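How to Judge a Chore Robot Before You Believe the Video

Every few months somebody sends me a clip of a robot putting away groceries and asks if the dishwasher-loading, sock-folding machine is finally on its way. I have been writing the same answer since January, so I have turned it into a procedure. It takes one evening and needs no engineering.

Step 1. Write the chore down the way you do it.

Mine for groceries starts at the front door, with a bag that has split and a cat in the hallway. Whatever you write, include the start and the finish. Most demonstrations begin in the middle, with the hard parts already done by a person.

Step 2. Find the speed.

Look for a small "8x" or "sped up" in a corner of the video. If there is no label, watch something that falls or swings. The Flandik clip going around this summer ran 21 seconds and the full version, once I dug it up, was many times longer.

Step 3. Ask who is driving.

A person with a set of hand controls can make two arms do nearly anything. The Himuvia page I read ran to 2,891 words and used "autonomous" in the headline only. If the text doesn't say, write "unknown" on your sheet and treat it as a no.

Step 4. Count failures as well as successes.

Mirani reported 612 attempts at one task, and I give them credit for printing a number at all. They left out what counted as a success. Fruit in the basket? Fruit in the basket without knocking over the other things? Those are two different jobs.

Step 5. Check what the machine is handling.

Go through the pictures slowly and list the objects. Then mark each one that could bruise, leak or tear.

Fruit and a basket, from the wrist cameras and from the wider view:

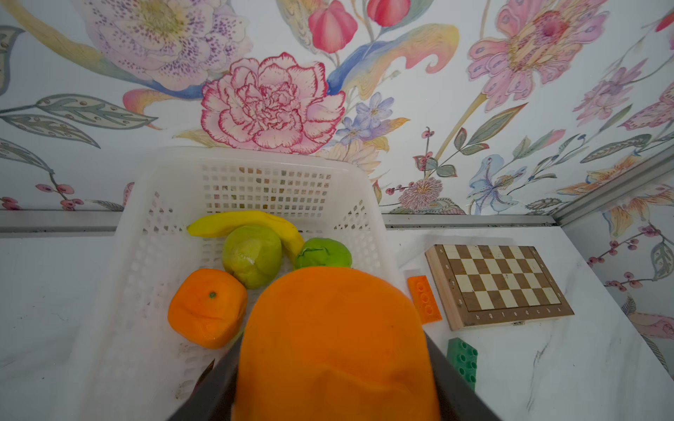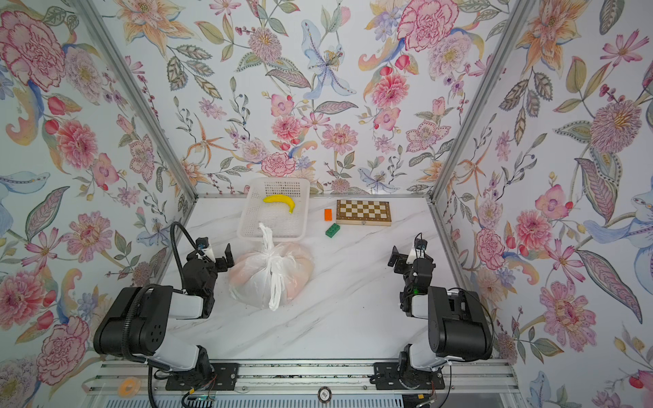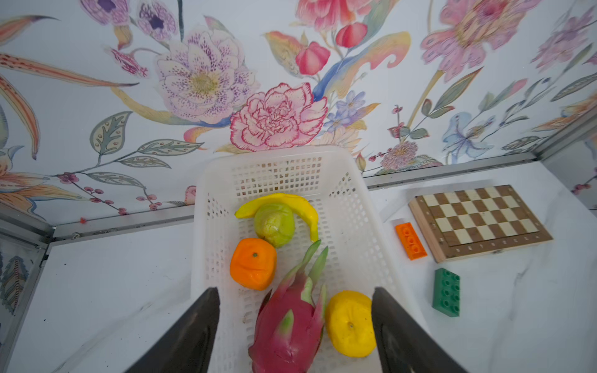
My own sheet for this chore has a column called "Would it survive my kitchen," and it fills up fast with question marks. Toy fruit is a fair place to start, but a toy banana never goes soft. The knotted plastic bag in the second picture interests me more, as thin film folds and clings in ways a hard block does not. I would want to see a bag like that opened and emptied from start to finish, at normal speed, with a real peach in it.

Step 6. Move one thing.

You can't do this from your couch, so look for evidence that the makers did. Different lighting, another table, a basket turned sideways. Clititz shows its arm at work in one room only, and I have marked it down for that.

Step 7. Score it.

Give up to 2 points for each step from 2 through 6. I haven't yet handed out a full score — the closest lost its points on Step 3. Keep the sheet and use the same one for the next clip, or you will go easier on the robot with the nicer music.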